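Small fridge smells even after cleaning, what am I missing?

bhalvorsen
December 7, 2023
Hi all! I finally emptied the little white fridge in our workroom (it had been switched off since June with the door closed, I'm ashamed to say) and gave it a good wash with dish soap and warm water. It looks lovely. It still smells like old onions, though, and I'd so like to have it running before everybody brings their lunches back. Any ideas?

Pranab_M
Check the gasket first. Run a damp cloth with a bit of baking soda all the way down into the folds, and go slowly around the bottom corners. Ours was a Nokell and you wouldn't believe what came out of that rubber.

sewwandi.e
Seconding the gasket, and I'd use white vinegar for it, my mother always did and her fridge smelled of nothing at all.

Pranab_M
I'd keep vinegar off rubber, personally. I know plenty of people swear by it, but I had a seal go stiff on me and I've stuck with baking soda ever since.

sewwandi.e
Well, mine has had vinegar on it for 11 years and still closes with a nice soft thump :) Maybe yours was just old!

thanakorn_j
Whichever you two settle on, don't forget the fan grille if there is one. Mine held on to a smell long after the walls were spotless. Unplug it, wipe the slats with a barely damp cloth, and then leave the door wide open for 3 days. I know it's a nuisance in a small room, but the airing did more for mine than any of the scrubbing.

bhalvorsen
Oh, you're all so kind, thank you! There is a grille, a round one on the back wall under the controls, and I never thought to touch it. I'll do the gasket with baking soda this time (sorry, Sewwandi!) and then let it air. The door's open now.

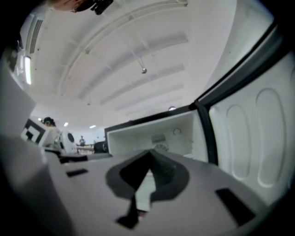 The fridge with its door open, fan grille at the back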